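Fevitz: notes on the new record, one post at a time

By Eleri Dafis
Tue 6 September

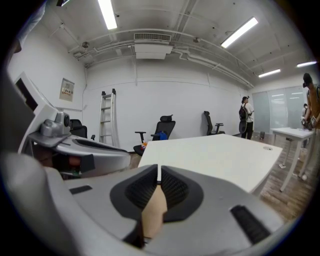 1/ Fevitz have a second album coming and I've had the files since the middle of August, so I'm going to post about it in pieces. The band is four people, they play slow doom metal with a lot of organ in it, and the record is called Ruddock. I'm typing this at a plain white table, the same sort as the one with the small round hole near its edge, and I have the lyrics on paper next to me. There are papers scattered over the other table too, which is more or less how my notes on this album look. I'll try to put them in order.

2/ First the basics. Seven songs. The shortest is an instrumental with just organ and a floor tom. The longest is the closer, "Salt Ledger," and it takes up most of side two. It comes out on Brakent, the label that put out the first one.

3/ Lineup for anyone new. Siham Hattar sings and plays organ. Jhosep Puma is on guitar. Glenys Maddocks plays bass. Emlyn Prydderch took over on drums after the first album and this is his first recording with them.

4/ The drums are the biggest change. On the debut they were buried and a bit flat. Prydderch plays behind the beat and leaves a lot of room, and the mix lets you hear him do it. Listen to the second verse of "Low Door." He drops the hi-hat completely and the song gets heavier.

5/ Puma tunes lower this time. I asked him how low and he said "low enough that the neck complained." He has also stopped doubling every riff. There are long parts with one guitar and no overdubs — you can hear the amp hum between chords.

6/ Hattar's voice. On the debut she stayed in one range for the whole album. Now she goes up. The chorus of "Widow's Acre" is the highest thing she has put on a record and she holds it for longer than I expected the first time through. No growls anywhere, if that matters to you.

7/ The organ is louder than the guitar on three songs. I like this a lot. A friend who plays in a sludge band hates it. If you come to doom only for riffs, start with "Low Door" and "Carrier" and leave the rest until you've heard those a few times.

8/ Lyrics are about a flooded village. Maddocks wrote most of them. She told me she got the idea from an old parish book that lists what each family owned, down to the pans. "Salt Ledger" is pretty much that list, sung slowly. It shouldn't hold up for that long but I've played it more than any other track.

9/ Things I don't like. The instrumental sits in the wrong place, right after the opener, and it stalls the first side. "Carrier" fades out when it needed an ending. The bass on "Widow's Acre" is too quiet in the choruses on my speakers. It's fine on headphones.

10/ Formats, as I've been asked twice already. Vinyl, tape and download. The first vinyl run is 368 copies, and 184 of those are on gray vinyl and only sold at shows. There are 84 tapes. Brakent says a repress depends on how fast the first run goes. No CD for now.

11/ The sleeve is a charcoal drawing of a church roof with water up to the gutters. The lyric sheet is a single fold with the words printed very small. I've only seen it as a scan so I can't tell you about the paper.

12/ Shows. They're doing a short run with Skarix opening. Skarix are a two-piece, bass and drums, much faster, and they have a demo out that was recorded in one afternoon. I saw them play with Fevitz last month and the pairing works. Get there on time for them.

13/ From that same show: Fevitz played four of the new songs and two old ones. "Salt Ledger" was shorter live, they cut the middle section. Hattar said afterward they hadn't worked out how to play it with only two hands on the organ. They may bring someone in for it on the tour — not confirmed.

14/ The people asking if it's better than the debut: yes for the playing and the sound. The debut has the stronger opening song. I still put "Bellmouth" on more often than anything from side one of Ruddock.

15/ If you've never heard them, go in this order: "Bellmouth" from the first album, then "Low Door," then "Widow's Acre," then the whole of side two with nothing else going on in the room.

16/ One correction to a post I made in August. I said Maddocks produced the record. She didn't. The band recorded it themselves and Puma did the mix, and he says it took him most of the spring. Sorry to both of them.

17/ Skarix demo notes tomorrow if I get the time.

Filed under: Metal, Doom, Album Notes

This site uses cookies to remember your settings. By continuing to browse you agree to our cookie policy.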